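Reviews | Town and County Government | Software for Clerks

Podadham Agenda 4: a season of council meetings on it

Podadham Agenda is a program for building meeting packets, recording votes and publishing minutes. Pamonville moved to version 4 in October, after years of a shared drive and a word processor template. The notes below cover five months of regular council sessions, two budget workshops and one long zoning hearing. The town paid the list price and the vendor had no part in this review.

Setup

Installation took one afternoon on the clerk's desktop and two laptops. The program runs in a browser, with a small local service that handles scanning and the audio recorder. Body setup comes first: name, number of seats, quorum, who votes, who votes only to break a tie. Each of these is a plain field and each can be changed later, but a change to quorum applies from the date entered and does not touch earlier meetings. That is correct behavior, and the previous version got it wrong.

Importing old minutes is slower. We loaded 513 past documents as PDF files. The importer reads the meeting date from the file name if the name follows its pattern, and asks for it otherwise. Most of ours did not follow the pattern. Renaming them beforehand with a script would have saved a day of clicking. Scanned pages go through text recognition on the way in, and results on typed minutes from the eighties were good enough to search. Handwritten pages were stored as pictures with no text.

Building the packet

Items are submitted through a form by department heads, then moved into order by the clerk. Numbering updates itself. Attachments are converted to PDF, stamped with the item number and bookmarked. A packet of 300 pages took under four minutes to assemble on the town's connection, including the stamp. Landscape sheets keep their orientation, although the stamp then lands on the short side, where it can cover a title block. There is a setting for stamp position, but it applies to the whole packet. A setting for each attachment is needed, mainly for plats and site plans.

The consent agenda works well. Any item can be pulled with one click during the meeting and drops to the end of regular business under its original number. Trunmont Minutes, which we tried for a month before buying, renumbers pulled items, so the public copy and the screen in the chamber disagree.
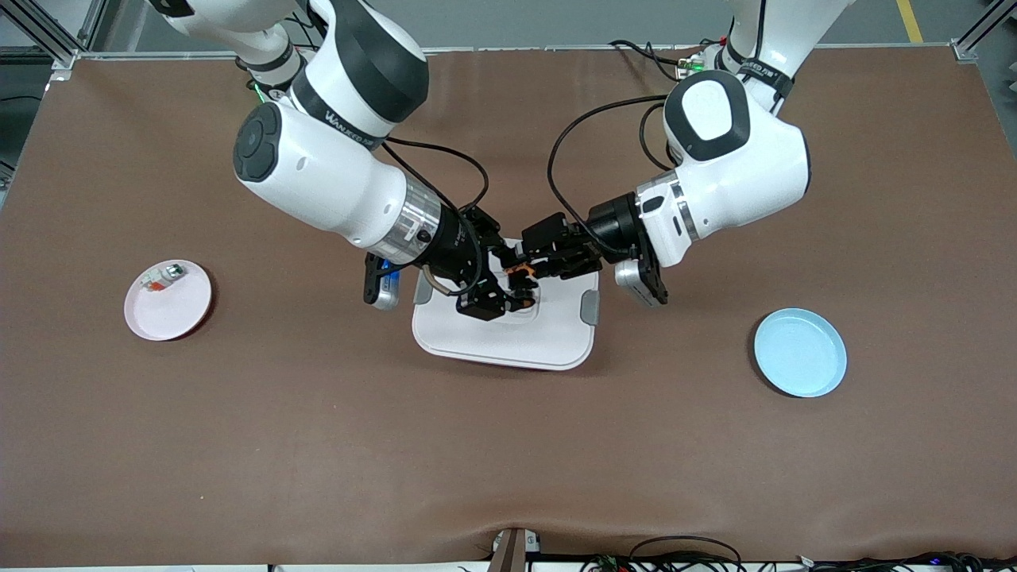 Zerrin Yalçınkaya wrote in to disagree on that last point. Trunmont has a switch called "hold numbers after publication," she says, under the posting options and off by default, and with it on a pulled item keeps its number in every copy. She adds that her town has run it that way through two budget seasons, and that the thing to complain about in Trunmont is the vote screen, which shows the previous motion until the new one has a second.

I checked. The switch is there and does what she describes. It was not in the setup guide we were given, and the comparison should be read with that in mind.

Recording votes

Three methods are offered: voice vote, roll call and individual devices. We use roll call. The clerk sees the members in the order set for that meeting and presses Y, N, A or R on the keyboard. Rotation of the calling order is automatic if wanted. The result is computed against the threshold for the motion type, so a motion to suspend the rules shows as failed at four to three where two thirds is required.

Amendments are handled as children of the main motion. One level works without trouble. A substitute to an amendment can be entered, but the screen stops indenting at that depth and the order has to be read from the time stamps. During the zoning hearing this caused a short delay while the chair asked which text was on the floor.

Recusals are better than in version 3. The member is removed from the count for that item only, and the draft minutes carry a line stating the time of leaving and returning. The reason is a free text field that may be left blank.

Public comment

Speakers can sign up online until a cutoff time or at a tablet by the door. The timer is displayed to the speaker and the chair. It can be paused. It cannot be extended while running, so a chair who grants another minute has to wait for zero and start a second timer. The sign-up list is limited to 1,000 characters per written comment, and longer text is cut with no warning to the person typing. The vendor says a counter is planned. Until then we have added a line of instructions to the form.

Minutes and posting

Draft minutes are generated from the recorded actions. They contain motions, movers, seconds, votes and times, with no discussion summary. For a body that keeps action minutes this is nearly finished work. Our drafts needed roughly 86 minutes of editing for a regular session, most of it spent on item titles that departments had typed in capitals.

Posted pages are readable on a phone and every item has its own permanent address. Screen reader support is adequate for the agenda and poor for the vote table, where the member names are not tied to the votes. Towns with an accessibility deadline should ask about this before signing.

Audio is linked to items by time. The links were accurate to within a few seconds except after a recess, when they ran late by the length of the break unless the recorder was stopped as well.

Cost and support

Pricing is by governing body, with planning and library boards counted separately. Support is by phone until 6 p.m., which ends before most council meetings start. An evening line is sold as an extra. Zariņš, the third product we looked at, includes evening support in the base price but has no roll call screen, and was dropped for that.

Recommended for bodies that keep action minutes and vote by roll call. Towns that print large plan sets should wait for the stamp setting. We have renewed for a second year without the evening line.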